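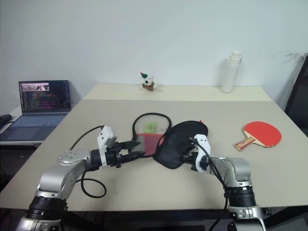
Paddle, net bag and the black cloth thing, on the table.

Getting table tennis stuff to live in one bag?
Posted by Kwok-wai Man, September 4, 2019

I own one paddle with a red face, a mesh net bag with a black looped rim, and a soft black item that is either a pouch or has given up being one. Every time I pack for the club in Dorville, the mesh bag snags on something. The green fuzzy ball is already in there and I'd like it to stay. What goes in what?

Kwan-ho Yang
Paddle in the pouch, if it fits. Rubber picks up every crumb in your backpack and then you serve like me. Lay the pouch flat first and smooth it out, because a crumpled one always seems too small. Net bag goes in last, rim toward the back of the backpack. Mine has survived 14 trips this way, which is more than I can say for my knees.

stekon32
just buy a bigger bag

Chang
Seconding the pouch. Wipe the red side before it goes in, and don't leave it in the car in August. I did. It peeled like a sunburn.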